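Last updated: Aug 18, 2026

Can it do the washing-up yet? A morning at Sovoron

The invitation promised "the end of chores", so I took the early train, having left a sinkful of them at home.

Sovoron opens its doors twice a year, in March and again in August, and this time nearly 40 of us turned up. We were given lanyards and a biscuit each. Gunnel Moen, who ran the tour, asked how many of us had come hoping to buy something. A few hands went up. She told them kindly that there was nothing for sale.

The first room was shop-floor work: boxes, labels, shelves. An arm moved cartons from one belt to another all the time we were in there and never looked bored, so that part of the future has arrived. I asked whether it could cope with a carton that had burst. Gregor Baird said it would stop and call him over, much as I would.

The kitchen chores were next door, and this was what most of us had come for. The task is tidying up after a meal: plate, bowl, cups, a cloth, and the odd bit of toy fruit. My own table on a Sunday night, in other words, though with less gravy.

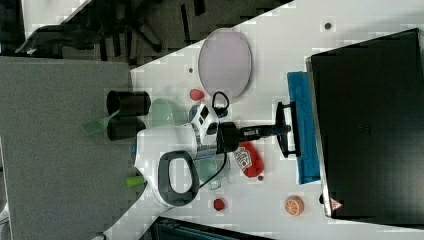
The gripper above the blue cloth, with the crockery still to be dealt with.

Cloth is the hard one, according to Moen. A cup keeps its shape while you think about it and a cloth doesn't. On the run I timed, folding took eight minutes, and the result would have passed in my house but not in my mother's. The cups went better. One of them was put down with such care that a man behind me clapped.

I put the obvious question to Emanuel Dinu over the sandwiches. Would he have one at home? He thought about it for longer than the press office might have liked. "For the table, maybe," he said. "Not for the stairs, and not near the cat."

Lunch was good, particularly the egg. Afterwards the used plates were stacked on a trolley and wheeled off by Hjørdis Backlund from the front desk – she had them gone in under 2 minutes.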